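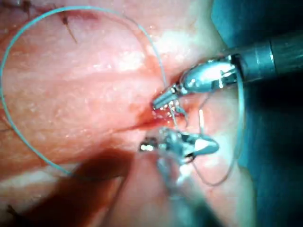 写真提供:エズモント手術技術研修所 総務課(公開見学会の記録より)

見学会記録

エズモント手術技術研修所の公開見学会は、七月の土曜日、午前十時より一一八号室において開催された。来場者は事前申込みによる十八名で、受付は総務課が担当し、記録は私が命じられた。記録係の務めは、行われたことを行われた順に書き、所見を加えないことである。様式の末尾に「特記事項」の欄があるが、前任者からは、何も書かずに済むのが良い見学会だと教えられていた。

所長の挨拶は予定どおり五分で終わった。続いて、ワンカム社の担当者が手術支援装置「モライス」の概要を説明した。執刀者は操作台に座り、拡大された映像を見ながら両手両足で器具を動かす。器具は執刀者の手の動きを縮小して伝え、震えを取り除く。本年度より縫合の一部を装置が自ら行う機能が加わり、当研修所でも試用を始めている。担当者はそこまでを淀みなく述べ、配布資料の三頁を開くよう来場者に求めた。三頁には、自動縫合の工程が矢印で結ばれて載っていた。

実演者はヴェセラ・ムイッチ医師であった。フリンドヴィルの病院で長く外科に勤め、当研修所では指導医として操作課程を受け持っている。医師は濃紺の上衣の袖を一度折り、来場者に一礼して操作台に着いた。経歴の紹介は司会が行うことになっていたが、医師が「始めてよろしいですか」と尋ねたため、司会は原稿を伏せた。

実演の時間は三十分と定められていた。内容は二部に分かれ、前半は医師の操作による縫合、後半は自動機能による縫合である。

壁の画面に、器具の先の様子が大きく映し出された。湿った淡紅色の組織が広がり、その中ほどに短い切開があって、周囲に血がにじんでいる。前列の婦人が小さく息をのみ、隣の男性が資料で口元を覆った。退室を希望する方は後方の扉をお使いください、と司会が案内したが、席を立つ者はいなかった。

青緑色の細い糸が、組織の上に大きな輪を描いていた。二本の器具は切開を挟んで向かい合い、銀色の先端が触れ合いそうなほど近づいている。医師はその位置で手を止め、画面を見たまま説明を始めた。

「糸の輪をご覧ください。これだけ余らせておくのは、引く途中で様子を見るためです。急に引けば組織が裂けます。この装置では、私の指に糸の張りは伝わりません」

後方で手が挙がった。質問は実演後にまとめて受ける決まりであったが、医師が「どうぞ」と言ったので、司会はマイクを運んだ。質問者は十二、三歳の少年で、母親とともに来場していた。

「伝わらないのに、どうして強さがわかるのですか」

「見るのです。糸の輪が小さくなる速さと、針の通ったところの色を見ます。強く引きすぎると、縁が白くなります。その手前で止めます」

「白くなる手前は、何色ですか」

会場に笑いが起きた。医師は笑わず、しばらく考えてから答えた。

「まだ名前をつけたことがありません。あなたの目で見ていてください」

器具が動き、糸の輪が縮んでいった。少年は母親の椅子の背に手をかけて立ち上がり、終わるまで座らなかった。一針目は結ばれ、余った糸が切られた。医師は二針目を同様に行い、前半を終えた。進行表との差はなかった。

後半に入るにあたり、ワンカム社の担当者が操作台の脇に立ち、自動機能への切替えを行った。医師は両手を操作器から離し、膝の上に置いた。装置は針を持ち直し、あらかじめ示された点に向けて先端を進めた。動きは滑らかで、前半よりも速かった。前列の男性は資料を下ろし、身を乗り出した。

針が通り、糸が引かれ始めた。輪が半分ほどになったところで、器具が止まった。

画面の隅に「操作者の確認を待っています」との表示が出た。担当者は、これは異常ではなく、装置が判断に確信を持てない場合に操作者の承認を求める仕様であると説明した。承認の踏板を一度踏めば、動作は再開する。担当者は手のひらで医師を促した。

医師は踏まなかった。

十秒が過ぎ、二十秒が過ぎた。私は進行表の余白に時刻を書き入れた。担当者は声を落として、先生、確認をお願いいたします、と言った。医師は画面を見ていた。空調の音が聞こえ、誰かが椅子を引いた。

「確認しています」と医師は言った。

一分を過ぎたころ、所長が私の席まで来て、これは予定にあるのかと小声で尋ねた。ないと答えると、所長は腕を組んで壁際に戻った。担当者は配布資料の四頁に説明がある旨を来場者に告げ、安全機能の考え方について話し始めたが、聞いている者は少なかった。皆が糸を見ていた。

そのとき少年が、マイクを持たずに言った。

「縁の色が、さっきと違います」

母親が袖を引いた。医師は振り返らずに尋ねた。

「どのように違いますか」

「さっきの二回は、引いている間、同じ色でした。今のは片方だけ薄いです。上のほうです」

担当者は画面に近寄り、私も記録用紙から目を上げた。私には違いがわからなかった。以後に何度か映像を見直す機会があったが、わかるようになったとは申し上げられない。

医師は踏板に足を載せず、手を操作器に戻した。自動機能は解除され、表示が消えた。二本の器具はわずかに後退し、糸が緩められた。医師は針の通り道を一度戻し、少し離れた位置から刺し直した。その間、一言も発しなかった。糸を引き終えると結び、切り、器具を静止させてから、操作台を離れて来場者のほうを向いた。

「装置は正しく止まりました。止まったことを褒めてやってください。踏んでいれば、たぶん最後まで縫ったでしょうし、それで問題がなかったかもしれません。私にも言い切れません」

拍手があった。終了は予定を四分超過した。

質疑では五名が発言した。費用に関するもの、養成期間に関するもの、装置が将来すべてを行うようになるかというもの、停電時の対応に関するもの、および駐車券の処理に関するものである。三番目の質問について、担当者は開発の計画を述べ、医師は「止まり方が上手になれば、任せる部分は増えるでしょう」と述べた。駐車券については受付で処理した。

閉会後、来場者は練習用の操作台で、輪ゴムを棒に掛ける体験を行った。少年は順番を二度待ち、二度とも落とした。医師は隣に立っていたが、手を添えることはしなかった。三度目は時間の都合により認められなかった。

以上が当日の経過である。

私は同日の午後、記録の清書にかかった。停止は装置の側の記録にも残っており、整理番号は二二六一であった。この番号は通し番号で、試用開始以来、装置が操作者の確認を求めた回数にあたる。担当者から送られてきた一覧には、各回の停止から承認までの秒数が並んでいた。ほとんどが約二秒であった。最後の行だけが空欄で、備考に「承認なし」とあった。

夕刻、所長から電話があり、後半の記述は「自動機能の安全性が確認された」とまとめるよう指示を受けた。誤りではないので、私はそのように書いた。それから医師の部屋へ行き、内容に相違がないか閲覧を求めた。規程では、実演者の署名を要する。

ムイッチ医師は立ったまま二枚の用紙を読み、少年の発言が載っていないことを指摘した。来場者の個別の発言は、質疑の時間外であれば記載しないのが通例であると私は説明した。

「あの子が言うまで、私は下の縁を見ていたのです」と医師は言った。「おかしいとは思っていました。けれども、どこがおかしいのかを探していて、上は見ていませんでした」

「それも記載いたしますか」

「してください」

特記事項の欄は三行である。私は医師の机を借り、次のように書いた。自動縫合中、装置が確認を求めて停止。実演者は承認を保留。来場者一名より組織の縁の色について指摘があり、実演者はこれを受けて手動に切り替え、刺し直した。

三行に収まらず、最後の一文は枠の下にはみ出した。医師はそれを読み、署名し、日付の欄を空けたまま私に返した。日付は総務課で記入することになっている。

翌週、所長は記録を決裁した。枠外の一文には訂正印も削除の線もなく、欄外に鉛筆で「様式の見直しを検討のこと」と書き添えてあった。検討は私の担当となり、次の見学会から特記事項の欄は六行になった。

少年の氏名は申込書にあるが、ここには記さない。母親から後日、忘れ物の問合せがあった。配布資料を椅子の下に置いてきたとのことで、保管していたものを郵送した。三頁の矢印の図の脇に、色鉛筆で四角がいくつも塗ってあった。桃色から白に至るまでの濃淡で、白の一つ手前の四角だけが、何度も塗り直されて紙が毛羽立っていた。封をする前に写しを一部とり、ムイッチ医師に回覧した。写しは白黒であったため、医師は原本を見せるよう求め、郵送は一日遅れた。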